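Storage Tanks, Handout 6
Drainage of external roofs and the problem of standing water
Notes to accompany the second block of lectures. Bring these to the exercise class.

6.1 What we are dealing with

Last time we dealt with wind on empty tanks. This time the load is rain, and the roof in question is the open-topped floating kind, where the deck lies on the product and the weather lies on the deck. Water that lands there has to get off again. In every textbook drawing it does so through a sump at the low point, a check valve, and a hose or jointed pipe which runs down through the stored liquid and out through the shell near the bottom. The drawings are fine. My quarrel is with the calculations people hang on them.

The usual calculation goes like this. Take a design rainfall, multiply by the roof area, get a flow, pick a pipe that carries the flow, stop. Students like it as it fits on half a page. It contains at least four assumptions which are seldom written down:

The water reaches the sump.
The sump is at the low point.
The pipe is clear and the outlet valve is open.
The head across the pipe is what you think it is.

I would ask you to doubt all four until somebody has shown you otherwise on the actual tank.

6.2 Does the water reach the sump?

A single deck is thin plate welded up from many pieces. Welding shrinks it unevenly and the plate comes out with bulges and hollows. A drawing shows a smooth dish falling gently to the centre. After a shower the real deck shows pools, and some of those pools have no way out at any depth that matters to us. They simply stay there until they evaporate.

Does it matter? For strength, a shallow pool by itself hardly does. For corrosion it matters a good deal, and the thinning is worst where the water sits longest, so the hollows tend to be the thinnest part of the deck as well as the lowest. The coating salesman will tell you his product has settled the question. Ask him how it was applied over the lap welds and see how long the answer takes.

There is also the feedback problem, which you will remember from flat roofs on ordinary buildings. Water presses the plate down, the hollow gets deeper, more water arrives. On a building the sequence either settles or ends in collapse. On a floating deck the liquid underneath pushes back, and this is a real help. Be careful, though, with the claim that ponding on a floating deck "always" settles. It settles if the deck is intact and fully in contact with the product. If there is vapour trapped underneath, the support is patchy and I would not sign for it.

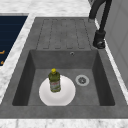 Leonie Rainer objected to this when I gave the lecture in February, saying that in nine years of roof inspections she had never once seen a deck fail from ponding alone, and that the notes made it sound as if every puddle were a danger. She would rather we spent the hour on blocked drains. I have some sympathy. I have left the paragraph as it was all the same, for two reasons. Failures get written up under whatever heading the report form offers, and "drain blocked" is a heading while "deck locally unsupported" usually is not. And an inspector sees the roofs which are afloat on the day of the visit.

6.3 Is the sump at the low point?

On paper, by definition. In service the low point moves. It moves when the roof is tilted by friction at the seal, when a pontoon compartment has leaked, when a heavy item has been left on one side, and when the rolling ladder is at one end of its travel instead of the other. The ladder load is not small, and it comes on at one place near the rim while the drain sits calmly in the middle.

A centre sump with a modest tilt still collects most of the water on a deck that sags properly. A deck that has been stiffened to stop it sagging is a different matter. You have improved one thing and very likely spoiled the fall to the drain. Several methods of stiffening are offered to owners as if drainage were somebody else's subject. When you read a proposal of that sort, look for the sentence about where the water goes. If you can't find one, write back and ask.

Several sumps are better than one on a large roof, but each extra one brings its own hose or a run of pipework to a shared hose, and each is one more hole in the deck. There is no free choice here.

6.4 Is the pipe clear?

Leaves, seal debris, flakes of rust, wax, bird nests, gloves. A screen over the sump keeps these out of the pipe and collects them on top of itself, so the blockage is now easier to reach and exactly as effective. I don't say leave the screen off. I say don't take credit for it as though it cleaned itself.

The check valve is there so that a leaking hose does not flood the deck with product. It may stick shut, in which case no water leaves, or stick open, in which case you will only hear about it when the hose goes. Both faults are quiet. Neither shows from the ground.

Then the outlet valve at the shell. Keep it shut and a failed hose cannot empty the tank into the bund. Keep it open and rain drains without anyone having to be there. Sites disagree on this, strongly, and each will tell you its own practice is the only safe one. Gion Kuster's old rule was that a closed valve is acceptable only where the written procedure names who opens it at three in the morning during a storm. I have read many procedures since and few of them name anyone.

6.5 Is the head what you think it is?

Here most of the exercise scripts go wrong, so read slowly.

The drain pipe is full of water and passes through a lighter liquid, but it is closed off from that liquid. The product level does not push the rainwater along. What drives the flow is the difference in height between the water surface in the sump and the outlet, less all the losses. When the roof is high the driving head is generous. When the roof is low, close to its legs, the head may be very small indeed, and the same pipe which passed the design storm with ease at the top of the tank carries a fraction of it at the bottom.

So the design case is the low roof. Check the high roof as well if it pleases you, but don't quote it.

Losses: entry, screen, check valve, every joint or bend, pipe friction, outlet valve, exit. A flexible hose lies in different curves at different roof heights and the loss changes with it. Manufacturers' figures for hoses are commonly measured with the hose laid out straight on a workshop floor. I have never seen a hose laid out straight inside a tank.

6.6 Worked case

The tank belongs to the Grenico depot and the roof drain was replaced under the Plornonik refit. The figures are as they stood in the file, and I have not tidied them.

Design rainfall: 50 mm in one hour, uniform
Deck area taken as draining to the centre sump: 754 square metres
Rainfall volume in that hour: 754 x 0.050 = 37.7 cubic metres
Pipe capacity stated by the designer, roof high: 90 cubic metres per hour

The designer's conclusion was that the drain had more than twice the capacity needed. The sum is right. The conclusion isn't, for reasons you should now be able to give. No capacity is stated with the roof low. Suppose the available head there, measured net of any fixed losses, is one ninth of the head with the roof high. Flow goes with the square root of head if the remaining losses follow the square of the velocity, so the capacity falls to one third, 30 cubic metres per hour. The storm brings 37.7. In one hour 7.7 cubic metres stay on the deck, which is 7.7 tonnes, near enough.

Spread evenly over the area that would be a film of 10.2 mm, and you might shrug. It will not be spread evenly. See 6.2.

Note also what "uniform" is doing in the first line. Real heavy rain comes in bursts. If half of the hour's rain falls in the first ten minutes, the inflow during those minutes is 18.85 cubic metres against a capacity of 5, and the deck is holding nearly 14 before the pipe has begun to catch up. The hourly average hides this completely.

6.7 Emergency drains

Open emergency drains let rain fall straight through the deck into the product. They work on double decks, where the water surface on the deck can stand above the product. On a single deck the plate lies on or below the product level and an open drain would let product come up. This is asked in the oral every year and every year somebody fits one to a single deck.

Be sceptical, too, of the emergency drain as a comfort. It puts water in the tank bottom, where somebody must draw it off. With some products that is a nuisance and with others it can't be allowed at all.

6.8 Exercises

1. Repeat the worked case with the storm lasting 90 minutes at the same intensity, roof low throughout. State how much water is on the deck at the end.

2. Kerstin Weidemann's site notes give a rim pontoon compartment as flooded. Sketch, without numbers, how the pool on the deck shifts, and say whether a centre sump still serves. A sketch is enough. Don't hand in a finite element model.

3. A supplier's leaflet from Riedl states that a hose "restores full drainage". List the information you would need before repeating that sentence to a client.

4. A deck has a pool weighing 220 kg in a hollow away from the sump. Argue for and against drilling a new sump there. I will mark the argument and I don't mind which side you end on.

Scripts to Luzius Kofler, on paper. Hannelore Wyss holds the drawings for the Ramon tank, needed for handout 7, and will lend them out for one night at a time.

Correction to handout 5: in the table of seal friction the last two columns are the wrong way round.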